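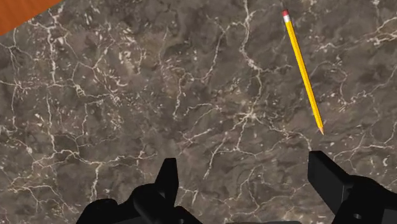 Sebastião Bragança objected, in his written response to the first draft, that an advertiser who pauses campaigns overnight cannot know what the night would have brought, and that a comparison of hours should begin with a period in which every hour is bought on equal terms. The objection was accepted. The analysis in this section therefore uses only the May accounts, when both advertisers kept their paid search campaigns running throughout the day and night with no bid adjustments by hour.

4.2 Time of day and delayed enquiries

The two accounts differ in size and in the kind of customer they serve. Clulton sells replacement windows to households and takes most of its enquiries by telephone. Godoy supplies catering equipment to small businesses and relies on a web form. Over the period Clulton recorded 1260 enquiries that could be matched to a paid click, and Godoy recorded 920. Enquiries with no matching click were left out, including those from customers who had typed the company name directly into the browser.

An enquiry may be dated in two ways. It can be given the hour in which the form was sent or the call was made, or it can be given the hour of the click that led to it. Account managers at both firms had worked from the first of these, as it was the one shown in their weekly reports. Under that method the late evening looks poor. Clicks are paid for after 9 p.m., few enquiries arrive before midnight, and the usual response is to lower the bids or switch the adverts off.

Dating by click gives a different account of the same money. Of the Clulton enquiries, 1125 could be traced to a click with a reliable time stamp, and these form the basis of the hourly comparison. A good share of the morning calls belonged to people who had clicked the evening before, when the office was closed. The cost of the evening clicks had been charged to one day and their results credited to the next.

Figure 2. Franka Emika arm above a marble countertop (computer rendering).

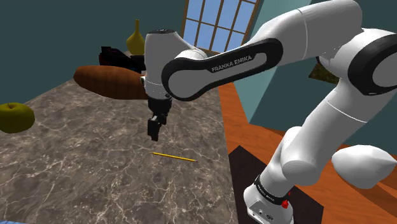 The effect was weaker for Godoy. A form can be sent at any hour, and most of its customers who intended to enquire did so in the same visit. Some delay remained – chiefly where a buyer needed a price agreed by a colleague – but it seldom crossed midnight and did not alter the order in which the hours ranked.

Matching was carried out in Sono, the reporting tool already in use at both firms, and checked by hand against the call records held at the Kenwood office. Where a customer had clicked more than once before enquiring, the last click was used. This choice favours the morning, as a person who first saw the advert at night may search again the next day before ringing. The figures for evening hours should be read as a lower limit for that reason. A test using the first click is reported in section 4.3, together with the treatment of customers who changed from a mobile telephone to a desktop computer between visits.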